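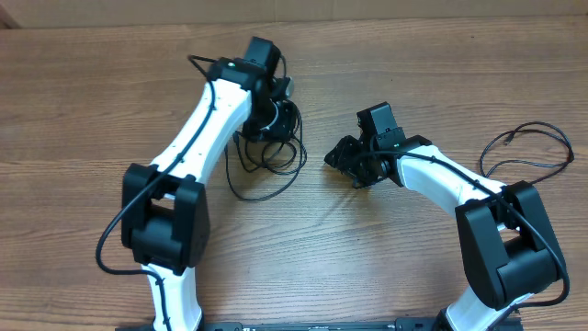
Riter has its lantern walk back, and I could not be happier to be typing that sentence. The Midsummer Lantern Walk went ahead on the last weekend of June after a year off, and if you were anywhere near the river path after dark you probably heard us before you saw us (sorry, the brass players get excited).

For anyone new to town, the walk marks the long evenings at the start of summer. People fast lightly through the day if they keep the old custom, or just skip lunch and complain about it if they're like me, and then everybody meets at the Minhas bridge at sunset with whatever lantern they've managed to put together. The route goes along the water, up through the old market and out to the meadow behind the chapel, where there's a short blessing, a lot of singing and far too much plum cake.

This year 400 people signed the welcome book at the bridge, and I know plenty of families walked straight past it. My own kids did! The chapel opened its doors in the late afternoon for quiet prayer, which used to be a big part of the day when my grandmother was a girl and had pretty much dropped away. I stopped in meaning to stay a couple of minutes and ended up sitting there until the bells went. It was cool and dim and somebody was practicing the evening hymn in the back, getting the same line wrong over and over, and I found I didn't mind a bit.

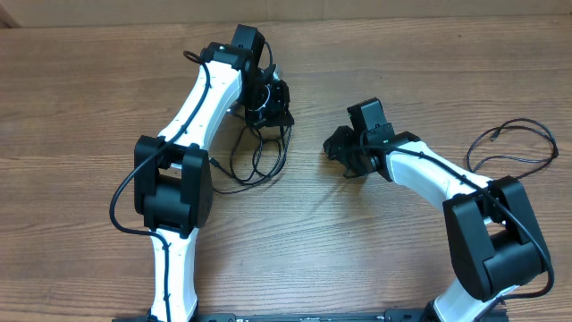

What was different this year

The biggest change was the route. The steps by the old market are still closed for repairs, so we went the long way past the Inditz bakery, and that adds 12 minutes if you're walking at a normal pace and a good deal more if you're walking behind a toddler with a paper fish on a stick. I heard some grumbling about it at the start. By the end most of the grumblers had bought a warm bun through the bakery's side window and seemed to have made their peace.

The singing was split up, too. Instead of one choir at the front, there were three small groups spread along the line, so wherever you walked you could hear something. I loved this. In the past, if you were stuck at the back you'd get a faint hum and the sound of your neighbor's stroller wheels. The groups did drift apart on the verses, and for a stretch near the chapel I'm fairly sure two of them were singing different songs, but it all came together on the meadow.

And then there was the fire. The old custom is a small bonfire where you drop in a sprig of St. John's wort for luck, and the dry spring had everybody nervous, so the organizers swapped it for one big iron bowl with a lid and a hose standing by. It looked a little like somebody's backyard cookout, I won't pretend otherwise. Still, the sprigs went in, the smoke went up, and the older folks near me said the words the way they always have, quietly and a bit too fast.

The Dekommont dancers came over from the next valley with their ribbon poles, which they haven't done in years, and stayed for the cake. They do a slower version of our circle dance, with an extra turn in the middle, and there was a fair amount of bumping into each other while we tried to combine the two. I got stepped on more than once and did some stepping of my own.

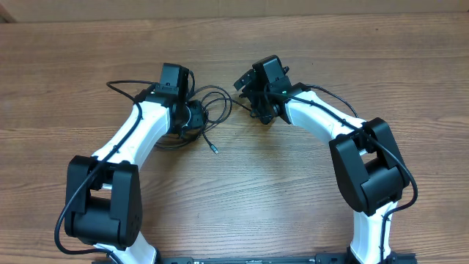 They've already been asked back, and from the way they were eyeing the leftover cake I'd say the answer will be yes. There's talk of a return visit as well, with a group from Riter going over for their harvest supper in the fall. If you'd like a spot on the bus, put your name on the sheet inside the chapel door. There are 19 seats, and the sheet was filling up when I walked by.

A few small things before I go. The lost property box is at the bakery and has an awful lot of single mittens in it for a summer event (why?). If you borrowed a lantern pole, please bring it back to the chapel porch. And the plum cake recipe will be in the next newsletter, if I can talk the bakers into giving up the real one this time.

July 2024

Related items
Harvest supper: what to bring and what to leave at home
How to make a paper fish lantern that survives the walk
Market steps repair: the long way around
Chapel opening hours for the summer
Looking back at the spring blessing of the boats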